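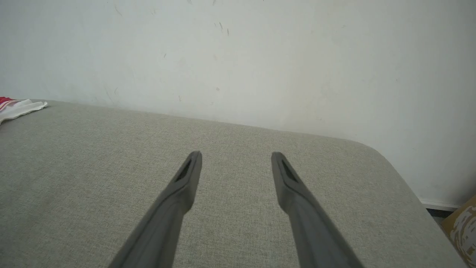
Skileck docket reader: review after a full winter of court filings

I cover immigration lawsuits for a small weekly newsletter, and most of my working day is spent inside PDFs. Complaints, motions, declarations, exhibits to declarations, status reports, corrected status reports. If you have ever tried to follow one of these cases from the outside, you know the feeling of opening a docket on a Wednesday morning and finding that eleven things landed overnight, nine of them titled "Attachment."

So when I say I love a piece of docket software, please understand how low my expectations were going in! Skileck is a desktop program from a small company called Kröger. I paid for it myself, I've used it nearly every day since the fall, and I have a list of complaints further down. But it has changed how I read court records, and I want more reporters and legal aid people to try it.

What it does

You point Skileck at a folder of court documents, or drop them in one at a time, and it builds a case file out of them. It reads the stamped header on each page, sorts everything by docket number, and hooks the exhibits to the filing they belong with. Then it gives you a timeline down the left side and the document on the right. Click a footnote that cites an earlier filing and, if you have that filing, it opens at the right page.

That last part is the reason I bought it. Government responses in these cases lean hard on declarations by agency officials, and the brief will often quote half a sentence from one. You want the other half. Before, I would go hunting through a pile of downloads with names like "gov.doc.final2" (my own fault, I know) and lose ten minutes on every quote. Now it's one click, and the quoted words are highlighted when the page opens. I grinned like a kid the first time it worked.

Setting up

Installation was quick and dull in the best way. There's no account to make unless you want syncing. The first import is slow, though, so start it before lunch. My test case was a long-running class action with an administrative record of almost 400 pages, a lot of it scanned, and some of the scans were crooked. Skileck got the order right apart from two exhibits that had no header stamp at all, and it put those in a tray marked "Unplaced" and left them for me to deal with. I like that very much. I'd rather have a program admit it doesn't know.

The text recognition on scans is good on typed pages and poor on handwriting. Handwritten court forms, the kind people fill out in detention when they have no lawyer, come through as soup. You can type your own transcription into a side panel and it becomes searchable, which helps, but plan on doing that work yourself.

Search

Search is where I spend most of my time, and it's terrific. You can look for a word only in orders, or only in what one side filed, or only in hearing transcripts. I wanted every place where the government's lawyers had given a deadline and later asked for more time. I searched their status reports for "extension" and "additional time," sorted by date, and had the whole history on one screen before my coffee was finished. For a story about slow compliance with a court order, that is the story's skeleton.

It also handles the agency alphabet soup. Tell it once that three abbreviations and a full name all mean the same office, and it treats them as one from then on. You can save that list and share it with a colleague.

The one thing I miss is a way to search across cases that live in different libraries. I keep family detention cases apart from asylum rule challenges, and I have to run the search twice. Kröger's support page says to put everything in one library and use tags. Fine, but I set mine up the other way months ago and I'm not redoing it.

Notes and quotes

Highlight a passage and press Q, and Skileck saves it with the case name, docket number and page. When you paste it into a draft, the citation comes along. My editor, who used to send my copy back with "which filing?" in the margin, has stopped doing that.

You can also mark a quote as checked. It's just a green tick, nothing fancy. But on deadline, with a long piece full of numbers from sworn declarations, I can filter for everything without a tick and see what I still need to verify. I've caught two mistakes of my own that way, one of them a bad one: I had the number of children from a plaintiff's estimate sitting under a government declaration. Thank goodness for the tick.

How it compares with Nenitz

I used Nenitz for two years before this, so I should be fair to it. Nenitz runs in the browser, and it's better if several people need to be in the same file at once. Comments show up right away, and you can see who is reading what. Skileck's syncing is more like passing a folder back and forth – fine for two people, a bit of a headache for five.

Nenitz is also nicer to look at. But it has no real idea what a docket is. Everything is just a document, and you build the structure by hand. For a case with a few dozen filings that's no trouble. For the ones I follow, it meant a spreadsheet on the side, and the spreadsheet was always out of date. Nenitz also capped my uploads at 1000 pages per project, and one plaintiff's exhibit list could eat that in an afternoon.

I tried Grestitz as well, for a couple of weeks. It's made for law firms, with billing and calendars and conflict checks, and I used maybe a tenth of it. If you run a practice you may feel differently. I felt like I'd rented a bus to go buy bread.

Price

Skileck costs 60 dollars a year for one person. There's a free version that lets you keep one case open, and it's the full program otherwise, so you can give it a proper try on whatever lawsuit you're following now. Syncing is included. Nonprofits can ask for a lower rate; a legal clinic I talk to got an answer within a day.

What bugs me

The timeline gets crowded. On a busy emergency motion there may be six filings in a day, and the labels stack on top of each other until you zoom in. Zooming is done with a tiny slider that I overshoot every single time.

Sealed and redacted filings confuse it. If a redacted version shows up after the sealed one was entered, Skileck treats them as two separate documents, and you have to link them yourself. In cases involving kids, where a lot is redacted for very good reasons, that comes up constantly.

Printing is clumsy. I still like paper for hearing days, and getting a clean packet out of it with page numbers took me several tries. Uncheck "include case notes" or you'll print every stray thought you ever typed. Mine included a grocery list.

There's no phone version. I've read orders on the bus for years and would happily pay extra to keep doing it in here.

And it doesn't fetch anything for you. You still have to get the filings from the court or from whichever free archive has them. I was grumpy about that in the first week, and I've since made peace with it, mostly, though a simple alert when a docket changes would be wonderful.

Speed with large cases

My biggest library passed 1000 documents in February and I was braced for trouble. Opening it takes a few seconds longer than it used to. Search is still instant as far as I can tell, and scrolling through long transcripts is smooth on a laptop that's old enough to have a disc drive. It has crashed twice in all these months, both times during an import, and I lost nothing either time.

Who should get it

Reporters on any court beat, first of all. Also paralegals at small clinics, researchers, and those wonderful stubborn people who follow one lawsuit for years and know it better than anyone on television. If you read one ruling a month, the free version will do you nicely, and you may never need to pay.

Four and a half stars from me. I'm holding back the last half until they fix that zoom slider.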